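15/07/2023
By the software lead, Claneck project

Hi all, and thanks for being patient with me on this one. I know the last update was back in January and mostly about paperwork, so this is the first report where I get to talk about the part I like, meaning the code.

Quick reminder of what you're paying for. Claneck is our planning and control layer for two arms sharing one table. It takes a goal such as "each block on the disc of its own color," works out which arm should go, in what order, and sends the motions down to the controllers. Everything in this period has been done in simulation, as agreed in the work plan, and we run the whole thing inside Oltomell, our own wrapper around the physics engine. The block sorting task is our bread and butter right now. Red, green, yellow, three discs, two arms. It sounds like a toy and I promise it's been enough to keep me up at night.

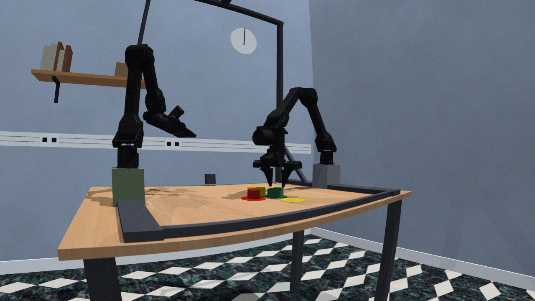

CELTPORT, July

So, what's new. The biggest piece is the arm scheduler. The old version planned for both arms at once, as one great big problem, and it was slow and moody. Sometimes you'd get a lovely answer and sometimes it would chew on the thing until the time limit hit. The new one picks an arm for each move first, keeps the other one parked up out of the way, and only plans jointly when their paths have to overlap. Planning time for a single move dropped from 5 seconds to under 2, and I can read the logs again without a headache!

There's a cost, and you should know about it. A parked arm is an arm doing nothing, and for a sorting job where both could be busy we're leaving speed on the table. I think that's the right trade for now (a slow run I can debug beats a fast one I can't) but I'd like to win some of it back before the final milestone.

The second piece is grasp approach. We used to drive the gripper straight to the grasp pose and close. If the block's estimated position was a little off, a fingertip would land on top of it and the controller would keep pushing like nothing was wrong. Now there's a hover point above each block, a fresh pose check, and then a short straight descent with a force limit. If the limit trips, the arm backs up and asks for a new pose. I'm very happy with this one.
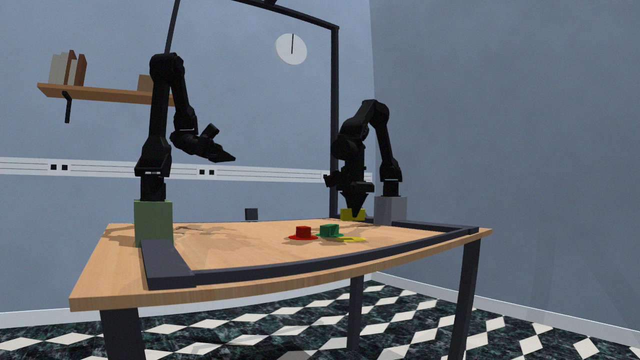

The thing I'm still fighting with is where blocks start out. Near the middle of the table the reach solver has plenty of choices, but toward the back edge it starts to run out of comfortable elbow positions, and the planner will happily return a path that swings the forearm way up and around for no good reason. It's legal, it's collision free, and it looks ridiculous. I've added a penalty on total joint travel, which helps. I haven't found a weight I trust yet. Too low and you get the big swing, too high and it gives up on moves that are perfectly doable.

On testing: every code change now kicks off 100 short runs with shuffled block positions, and the overnight job does 2,000. Each failure gets saved with its random seed, so I can replay the exact same run the next morning. This took longer to set up than I'd budgeted (the replay wasn't repeatable at first, thanks to a threading bug in the contact logger that was entirely my own doing) and it ate most of the slack in the schedule. We're still inside the dates you have, just with less padding.

Perception is the part that's behind. At the moment the planner gets block poses straight from the simulator, with noise added on purpose. The camera-based estimator, which we're calling Szczepańska, runs on its own but isn't wired in. It's good with colors and shaky when one block partly hides another. I'd rather hook it up late than spend a month guessing whether a failure came from the vision or the planner.

For the next period I'm planning to get Szczepańska feeding the planner, tune that joint travel penalty, and let both arms move at the same time in the easy cases. No change to the budget. I would like to move some of the travel money over to computing time, if that's allowed, so please let me know what form you need from me.

Questions about this report: contact the Claneck project office, Celtport | © 2023 Claneck | Back to top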